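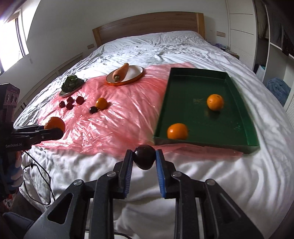 Fruit and veg on the spare bed, pink plastic underneath.

Mestow Home Forum > Kitchen & Pantry > Sorting the shop when you've got no bench

staniforth_flat
Our kitchen bench is the size of a tea towel, so the produce gets sorted on the bed. Mandarins on the green tray, bok choy and the carrot get a plate each. Plums are still homeless. Any better ideas?

crumbs_ahoy
Posts: 3,641
A white sheet and dark plums. You like to live dangerously.

pivalano5
The plastic's there for that, crumbs.

crumbs_ahoy
Posts: 3,641
Plastic that crinkled is a slide — one plum rolls and you're soaking linen till January.

bokchoy_baron
Posts: 3,396
I'd put the plums on the tray, it's got raised edges. Mandarins can look after themselves. And why does one carrot get its own plate?

staniforth_flat
It's a good carrot.

pivalano5
Disagree about the tray, mine bruise if they're piled up. Fold-out card table, 10 bucks at the Baltora op shop.

staniforth_flat
And where would I unfold it? On the bed?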